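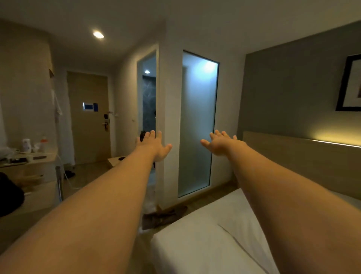
The fault that cost Forko most of February began with a door that wasn't there. The firm trains room-service robots for hotels in Narkholm, using recordings of people moving through rooms, hands held out where the camera can follow them. A model learns from those recordings where a wall stops and a doorway starts. One of its robots learned it wrongly.

The robot was working a corridor of refitted rooms at the Gruvow. In one of them it crossed the floor, raised both arms and pushed at the frosted glass beside the bathroom. It kept pushing for 91 seconds. The glass held, but a wrist joint overheated and the machine sat down against the bed with its brakes locked.

"The panel was lit from behind, it was tall and it had a white border," says Sigita Žukauskas, who led the inquiry. "To the model that was a doorway with a light on."

The robot should have stopped much sooner. Forko sets a limit of 60 newtons on each hand, and the log shows the right hand reached it almost at once. The limit worked as written: the arm backed off, the force dropped, and the planner took that as permission to try again. It did so 221 times across the night shift before the last, long push. None of those attempts raised an alarm, as each one counted as a normal contact.

Žukauskas went back to the training recordings and found only 2 rooms with a glass panel of that kind. In both, the bathroom light had been off.

Forko has since recorded more rooms, with lights on and off and with ordinary clutter left on desks and floors. It has also changed the rule on contact. Three refusals in the same spot now stop the robot and call a member of staff, who has to clear the fault by hand.

Dambrauskienė, the company that runs the hotel, has let the machines back in on the day shift only. Žukauskas would like the night shift back too, but she hasn't asked yet - the new wrist joint is still on test, and the glass in that room has been fitted with a strip of matt tape at hand height until the results are in.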